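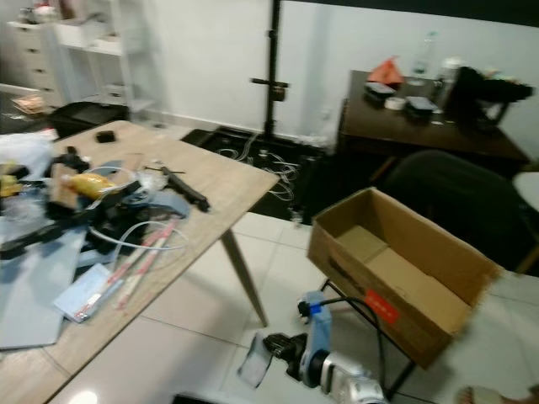 Fig. 1. Arm over the work area, gripper plate forward, open box on the stand behind it. Table at left as found.

Unit 5: Housekeeping and Cell Discipline
Zarbridge Short Course in Small Robot Cells
Handout to go with the second lecture in May. Bring it to the lab.

5.1 Where the rules come from

The big safety standards for robots are long, expensive and written by people who have seen things. You will read parts of them in Unit 7. They deal with guarding, stopping, speed, force and who is allowed to stand where. They have much less to say about a tangle of parts on a table, and small labs tend to take that silence as permission.

So we have house rules. Most of them began as an entry in the incident log, and you can usually guess the entry from the rule.

5.2 Reading Fig. 1

Spend five minutes with the figure before going on. Mark it up in pencil. You are looking for three kinds of trouble:

Reach trouble. Anything the arm could touch that isn't part of the task. Remember that the arm's reach is a volume, and that the part of it behind the elbow counts too.

Snag trouble. Anything long, thin and bendy. Start with the black cable that curves down from the arm past the legs of the stand, then the white loop across the tabletop, then the bundle at the foot of the tall pole. Follow each one as far as you can and write down where you lose it. Where you lose it is where you go and look in person.

Foot trouble. Floors, and what people wear on them. Look in the bottom right corner. The lab footwear rule is closed toes, all year, including the warm part of the year, which is when we get the arguments.

Students always want to start with the table because it is the most fun to be rude about. Start with the cables. A messy table costs you an afternoon. A snagged cable can cost you the arm, and the Drareck loan agreement is very clear about who buys the next one.

5.3 House rules for the table

1. One table, one job. If there is a second arm assembly in pieces on the surface, the job is repair, and the table is closed for anything else until the pieces have a tray.

2. Small parts live in trays with lids. "I know where everything is" is not a storage system. It has been tried.

3. Tools go back before power goes on. This includes hot tools, which go back to the heat mat and get a tag until cool.

4. Wrappers and bags leave the room. Thin clear plastic is hard for a depth camera to read and easy for a gripper to pick up by mistake.

5. If you can't say what an object on the table is, ask once, out loud. If no answer comes, it goes on the orphan shelf. Orphans are kept until the end of term and then meet the bin.

5.4 House rules for the target

A box on a stand is a perfectly good target. Check these before the first run:

Is the stand level, and does it stay put when you push the box with one finger?
Are the flaps where the program thinks they are? Cardboard has opinions and changes them overnight.
Is the box empty when the run sheet says empty? Look inside. Do not consult your memory.
Can the arm get back out along the same path it went in?

5.5 Speed and people

First run of any new path is at 15 percent speed with a hand on the stop. Second run is the same. If both are boring, go up in steps of 20. We like boring.

Anyone who isn't on the run sheet stays behind the tape. If the room has no tape, put some down before you unpack the arm.

5.6 Paperwork

Fill in the Jenent run sheet before power-up and sign it after. A sheet filled in entirely afterward is a short story. The gripper plates are logged on the Bako card, with the cycle count, and get swapped at 4,000 cycles even if they look fine to you.

5.7 To hand in

a. Your marked-up copy of Fig. 1, with reach, snag and foot trouble labeled.
b. A cleanup order for the room, first to last, on one page. Say what you would move before power-on and what you would leave alone.
c. One house rule you think is missing. If it is good we will steal it.

"Tidy up" does not count as a step in (b). Name the object and name where it goes.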